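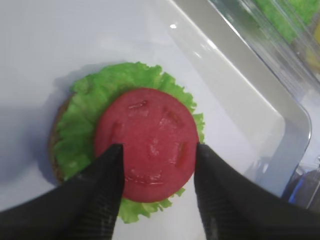 Should the lettuce go under the tomato or over it?

Put it under. A leaf between the bottom of the sandwich and the tomato slows the juice down on its way to the bread, and a ruffled leaf gives the slice something to grip so it doesn't shoot out the back on the first bite.

I make a lot of burgers and sandwiches in June, when we eat outside most nights, and this one small habit has improved them more than any fancy sauce I ever tried. So let's build one properly, from the bottom up!

What you need

Round buns, split
Patties (beef, bean, whatever you like)
Green leaf lettuce with frilly edges
One big ripe tomato for every two or three people
Salt, pepper, mayo or butter
A serrated knife
A tray with a flat bottom and plenty of elbow room

Start with the tomato

Pick one that feels heavy and gives just a little when you press near the stem. Refrigerated tomatoes taste dull straight from the cold, so let them sit on the counter for a while first. Lay the tomato on its side and cut across it, so that each slice shows its ring of seed pockets with the paler core in the middle. Cut this way, the slices hold together beautifully. If you go from stem to base you get long wedgy pieces that flop apart (still good in a salad, mind you).

Use the serrated knife and let the teeth do the work. I like a slice a bit thicker than a pencil. Thinner than that and it vanishes under the patty, thicker and the whole sandwich starts to slide around. The two end pieces are mine, eaten over the sink with salt.

Lay your slices on a paper towel and salt them lightly. Five minutes is plenty. Blot the tops once, gently, and stop there! You want to lose the loose water and keep the flavor. A slice should still look glossy when it goes on.

Now the lettuce

Wash the leaves in a big bowl of cold water, swish, lift them out and look at what's left at the bottom. If there's grit, do it again. Then dry them really well. I cannot say this loudly enough. My neighbor Ieuan Griffiths rolls his in a dish towel and swings it around on the porch, which works brilliantly as long as you stand well back. A salad spinner is calmer. I've had a Brivell for years and the lid still fits.

Tear off the thick white part of the rib. Fold the leaf once, loosely, so it is wider than the tomato and the frilly edge pokes out past the slice. Don't press it flat. Those folds catch the drips, and they're half the crunch.

Building it

1. Toast the cut sides of the buns in a dry pan over medium heat until golden. If you'd rather use the oven, set it to 460 degrees Fahrenheit and watch them like a hawk, they go fast.

2. Spread a thin layer of mayo or soft butter right to the edge of the bottom half. Fat keeps juice out of the crumb.

3. Set the bottoms out on the tray, well apart.

4. Lettuce next, folded, centered.

5. One tomato slice in the middle of the leaf. If your slices are small, overlap 2 of them.

6. Pepper on the tomato now, while you can still see it.

7. Hot patty, then cheese, onion, pickles, whatever makes you happy. Top bun last.

If you like your salad on top of the meat, keep the same pairing and just move it up: patty, lettuce, tomato, bun. The leaf stays underneath the tomato, and the heat wilts it a little, so serve those right away.

Making them for a crowd

For a big cookout I set up the lettuce and tomato stage ahead and hold back the patties, which can wait in a 200 degree oven under foil. Bottoms, leaves and slices will sit happily on the tray for fifteen minutes or so. Any longer and I leave the tomato off until the last moment. White trays are lovely for this, all that red and green looks so cheerful on them.

A few swaps

Butter lettuce is softer and cups the tomato nicely. Romaine is crunchy but stiff, so use the leafy tops. Shredded iceberg tastes great and falls out everywhere. For a sandwich that has to travel in a lunch box, wrap the tomato separately and slip it in when you sit down to eat.

And save the tomato juice from the cutting board! A spoonful stirred into the mayo with a pinch of salt is so good on the top bun.

Filed under: Sandwiches & Burgers, Kitchen Basics, Summer Eating

Search recipes and tips Go

Contact | © Jarman Kitchen Notes | Back to top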